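Sorting the Small Stuff: Screws, Beads, Buttons and Everything Else That Rolls Away

I have been putting little things into divided boxes for longer than I care to admit, and my first piece of advice is always the same: clear yourself a proper work surface before you open a single lid.
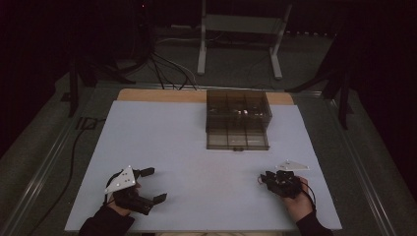 A plain, light-colored board laid over a low table is my favorite for this kind of job, as a dropped screw shows up right away and you aren't forever feeling around in the wood grain. Put the organizer in the middle at the back, where both hands can reach it comfortably, and keep the space in front of it for tipping out and sorting.

If you're buying a box, I lean toward tinted see-through plastic. You get a hint of what's inside from across the room, and it doesn't look as busy on a shelf as the perfectly clear kind – though my neighbor Oana swears by clear and we have agreed to differ. Do check the latch before you pay. Open and shut it a few times in the store, and if it feels flimsy there, it will be worse by September.

Start with whatever you have the most of and give it the compartment nearest your good hand. Leave 2 compartments free for the odds and ends, and go through those whenever they fill up. Don't pack anything to the brim, either, or you'll never get your fingertips in (mine are not small!).

For beads and tiny washers, a scrap of felt in the bottom of the compartment keeps them from skating around when you carry the box. Craft felt is fine, and so is the end of an old blanket, cut a hair smaller than the space.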